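Household notes | Kitchen & table

Covering the table before you pour

November is when we get the big table out for the jam, the cordial and the candle making, and it is also when most of the damage gets done to it. Two members wrote in this month to ask how to protect a table top when a lot of liquid is being moved about between small vessels. One had lost a patch of varnish to lemon syrup. The other had simply got tired of wiping down between every cup.

Morfudd Harries has run the pouring table at the Hinds hall for seven years and her answer is brown paper, the heavy kind sold on a roll for parcels. The hall buys it from Rokton in 50 metre lengths and one roll sees them through the winter. It is plain, it lies fairly flat, and at the end of the afternoon it goes out with the recycling if nothing sticky has been on it. She cuts the sheet longer than the table and tapes the ends underneath. The sides are left alone, as tape along a side tends to pull the sheet into ridges.

Clear vessels and a brown surface are what she uses for practice pours with plain water, before anyone is let near the syrup.
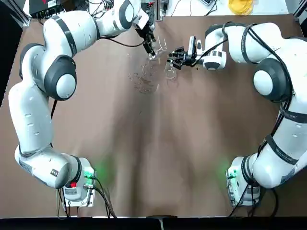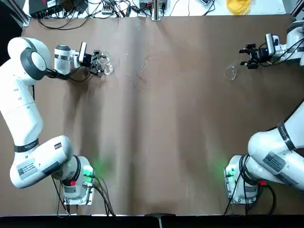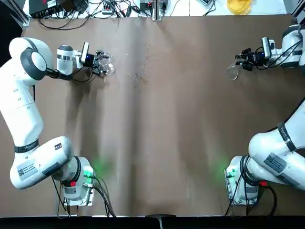
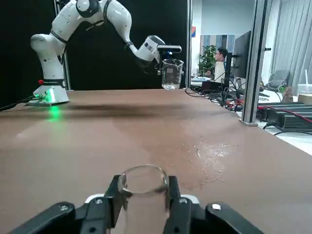
Small spills are where brown paper earns its keep, and Morfudd would like people to stop dabbing at them straight away. Water on kraft paper will often sit up in beads for a little while, and in that time it can be lifted with the corner of a dry cloth, one touch to each bead. Scrubbing pushes it into the fibres and the sheet goes soft. Where the drops are scattered across a patch beside the beaker, as in the last of the four pictures, she starts with the outermost ones and works in, so that the cloth doesn't drag the wet any further. If the sheet has already darkened underneath, leave it and move the work along the table until it dries. A square of spare paper laid over the spot will do if you can't move.

Creases are the other complaint. A sheet that has been folded for storage will keep its folds, and a light cup can rock if it is set down on one. Roll the paper up and it behaves better. If you have only folded paper, iron the back on a low setting with no steam, or lay it out the night before with a few books on it. Morfudd does the second.

On vessels, she prefers a beaker with a spout to a drinking glass. A round rim will dribble down the outside if you tip it slowly, and tipping it slowly is what everyone does when they are nervous. Bring the two rims close together, tilt the receiving cup slightly towards the one you are pouring from, and keep the flow steady. Stop with a small quick lift. There is nearly always a little left in the bottom, and it is better to leave it there than to shake it out over the paper.

For hot wax or hot jam, paper by itself isn't enough. Put a folded towel or a cork mat under the pan — the paper goes on top of that, to catch the drips. Oil goes straight through, so for dressings and infused oils use a wipe-clean cloth. The Cerholm one with the felt back has lasted well at the hall and can be borrowed for two weeks at a time. Please bring it back clean.

Offcuts of the brown paper are in the box by the hall door and are free to take. They are a good size for lining drawers or going under a paint tin.

The next pouring afternoon starts at 2 and the room needs to be clear by 5. Bring your own apron and two clear cups or beakers.

Comments

Rhydian Morris: We use lining wallpaper for this, the thicker grade. Dearer than parcel paper but it doesn't crease as much. I agree about taping underneath.

plumpot: Does the ironing trick work on the waxed sort? I don't want wax on my iron.

Morfudd Harries: No, don't iron the waxed sort. Use the books.

Gwenno: Could I have the Cerholm cloth after whoever has it now? I've got chilli oil to do.

Hinds Household Newsletter | Contact the editor at the hall desk | © Hinds Household Group | Back to top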